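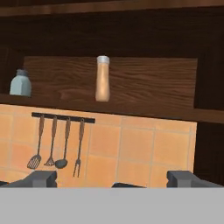

« Le bras croyait tenir le flacon » : retour sur une panne en cuisine simulée

Bayu Tjoa rit encore quand il raconte l'affaire, et il la raconte vite, avec les mains. Son équipe, chez Filtance, entraîne des bras manipulateurs dans des cuisines virtuelles avant de les lâcher dans la vraie cuisine d'essai de Tusstead. Étagère en bois, crédence carrelée orange, ustensiles suspendus à une barre noire au-dessus de la cuisinière : il connaît ce décor par cœur. « J'ai passé plus de temps devant ces carreaux que devant ceux de ma propre cuisine ! »

En avril, tout allait bien. La tâche paraissait presque banale : attraper un flacon sur l'étagère, le descendre, le poser sur le plan de travail, sans toucher à ce qui pend en dessous. Sur 3 000 essais simulés, le contrôleur n'en ratait presque plus. Puis l'équipe est passée au bras réel, un Rewi monté sur son socle, et dès la première matinée il a décroché une louche à pleine vitesse.

« On a entendu un bruit de cloche, puis plus rien, se souvient Bayu Tjoa. Le bras continuait sa trajectoire, tranquille, comme si tout était normal. La louche était par terre de l'autre côté de la pièce. »

Darcy Mahuika, responsable de la sécurité des essais, se trouvait derrière la barrière. C'est elle qui a appuyé sur l'arrêt d'urgence. « La distance réglementaire, on la respecte toujours, et ce jour-là j'en étais bien contente. Mais ce qui m'a inquiétée, c'est que l'arrêt automatique n'avait rien fait. Il aurait dû couper avant moi. »

L'enquête a duré 21 jours, et c'est la partie que Bayu Tjoa préfère (il a apporté un cahier entier de notes, couvert de schémas). Premier soupçon : le capteur d'effort au poignet. Il a été démonté, recalibré, remonté. Rien. Deuxième soupçon : le calage entre le modèle et la pièce, mesuré à nouveau de l'étagère jusqu'aux grilles de la cuisinière. Rien non plus, ou si peu.

La réponse se cachait dans la simulation. Pour gagner du temps de calcul, les ustensiles suspendus y avaient été déclarés comme de simples objets visuels – on les voyait, mais on pouvait passer au travers. Le contrôleur avait donc appris à redescendre tout droit, flacon en pince, en traversant la louche et la fourchette comme de la fumée. « Sur l'écran, c'était à peine perceptible, dit-il. Le bras les masquait au moment du passage. J'ai revu ces séquences je ne sais combien de fois sans rien remarquer ! »

Restait l'arrêt automatique. Le seuil de contact avait été relevé à 80 newtons pendant une campagne précédente, avec des charges lourdes, et jamais redescendu. Une louche accrochée à une barre n'oppose pas une telle résistance. « Deux erreurs sans aucun rapport, qui se donnent rendez-vous le même matin, résume Darcy Mahuika. Séparément, chacune serait passée inaperçue pendant des mois. »

Les corrections tiennent en quelques lignes. Tous les objets visibles ont désormais un volume de collision, et Wodton, l'outil maison de vérification, refuse de lancer un entraînement s'il en manque un seul. Le seuil d'effort est remis à sa valeur basse à chaque démarrage, et seule Darcy Mahuika peut le modifier. Enfin, 300 essais à vitesse réduite précèdent maintenant tout passage à l'allure normale.

Le calcul est devenu plus lent, évidemment. Bayu Tjoa s'en moque un peu : le nouveau contrôleur contourne la barre par la droite, du côté où le mur est libre, dans un mouvement souple que l'équipe n'avait pas du tout prévu. « La première fois que je l'ai vu faire, j'ai appelé tout le couloir. C'est magnifique, vraiment, ce petit détour. »

La louche, elle, est toujours cabossée. Darcy Mahuika l'a rangée dans son bureau, à côté du rapport d'incident, et la sort à chaque formation des nouveaux arrivants. Prochaine étape pour l'équipe : deux flacons à descendre l'un après l'autre, toujours à vitesse réduite pour commencer.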